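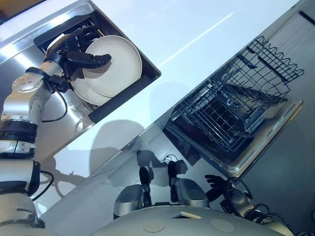

Search this book Go

Chapter 16
Washing Up and Loading the Dishwasher

Most kitchens produce dirty dishes three times a day, and most people learn to deal with them by watching someone else. This chapter covers the work from the table to the cupboard. It starts with scraping and stacking, moves on to loading, and ends with care of the sink and the machine.

When the dishwasher stands close to the sink, a plate can go from the basin to the rack without a trip across the floor. Scrape each plate first. Hold it by the rim and tip it so that scraps slide off. A quick rinse is enough for dried sauce or egg — the machine does the rest.

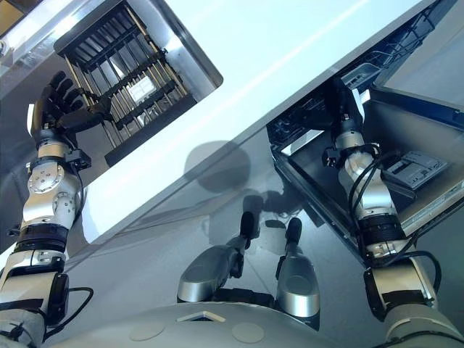 Racks need attention too. A wire rack collects grease where the bars cross, and food lodges there. Lift it out once a week, wash it with hot water and a brush, and let it drain before putting it back. Check the tines of the dishwasher racks at the same time. Bent tines let plates lean together, and the faces that touch come out dirty.

Mitra Dehghan taught kitchen work at the Onura training center, and her loading plan is used in Section 16.2. Read it before starting the practice tasks.

Key terms: basin, tine, upper rack, lower rack, spray arm, rinse aid

16.1 Sorting Before You Load

Set glasses, plates, flatware and pans in separate groups on the counter. Load the pans last.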